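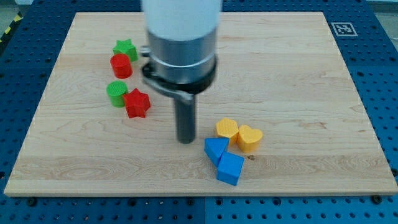
July, block sorting board, notes from 14.20

Changed over to the pale board this afternoon. The previous one had developed a cup across its width and the taller pieces rocked on it, which made every layout slightly different from the one drawn on the sheet. The replacement came from the Skula offcut shelf. It was planed on one face only, so the underside is still rough and should stay underneath.

Board length as received was 844 mm. I trimmed it to clear the fixings on the blue table, then took the front edge back with fine paper. The end grain there was lifting and had already caught a sleeve. No finish applied. Wax was suggested, but with wax the blocks slide when the table is knocked, and bare wood holds them well enough.

The grain is stronger than I would have liked. It runs across the board from side to side, with darker streaks and some swirling towards the front left. For layout purposes the streaks are useful as a rough guide to whether a row is straight. For anyone judging colour by eye they are a nuisance, mostly under the evening lights, when the wood goes yellowish and the yellow pieces lose their edges against it. Red and green do not suffer from this.

Layout in use: red and green pieces to the left, yellow and blue to the right, with the middle left as a working gap. The left group is set out loosely on a diagonal, beginning at the back with the green star. Star upright, five points, textured face up. A red cylinder goes in front of the star and a little to its left, and a green cylinder further forward. I have stopped trying to space these evenly. An even row makes the exercise too easy, because a piece can be found by its position without looking at its shape or colour.

Pieces. We now have two lots and they should not be mixed without a note on the sheet. The Suvell pieces are smoother on the sides and a shade darker in the red. The Flistis pieces came with a coarser top face. Under a raking light this looks like fine dots, and it holds pencil dust. Wipe with a dry cloth only. I tried a damp one on 4 of them and it left a tide mark that took most of an hour to fade.

Glare remains a problem on the cylinders. The curved sides throw back a bright stripe wherever the lamp is low, and on red it is bad enough that the edge of the piece is hard to place. Raising the lamp helped. Moving it behind the board did not, and put a shadow from the star over its neighbour. Lamp is now at the fifth notch and marked with tape. Please leave it there until the July sheets are finished.

Star: the awkward piece, as before. It has more edges to catch and the inner corners collect fluff from the storage bag. Checked all of the stars against the Shibata gauge. Two were tight in the template and I eased the points with a needle file, one pass per face. They now drop through under their own weight. The cylinders needed nothing.

Trial layouts this afternoon: 8. Time to set one out by hand, from an empty board to matching the sheet, came down to under 5 minutes once the pieces were pre-sorted into trays by colour. Sorting by shape first was slower, because two colours of cylinder then have to be separated again at the board. Two layouts had to be redone. In the first I had read the sheet upside down – the front edge is now marked on the drawing with a double line. In the second a cylinder had been put down on the wrong end, with the clean face underneath.

To do:

Cut a second board to the same size, so that one can be laid out while the other is in use.
Bag the two lots separately and label the bags, not the lids.
Redraw sheets 4 and 5 with the wider middle gap.
Try a grey card under the yellow pieces at the evening session and write down whether it makes any difference.
Check the new board for movement after a week in the room. Straight edge is in the top drawer. Measure across the width at both ends and in the middle, before the heating comes on.

17.45, pieces counted back into trays, none short. One green cylinder has a small dent on its rim, put aside.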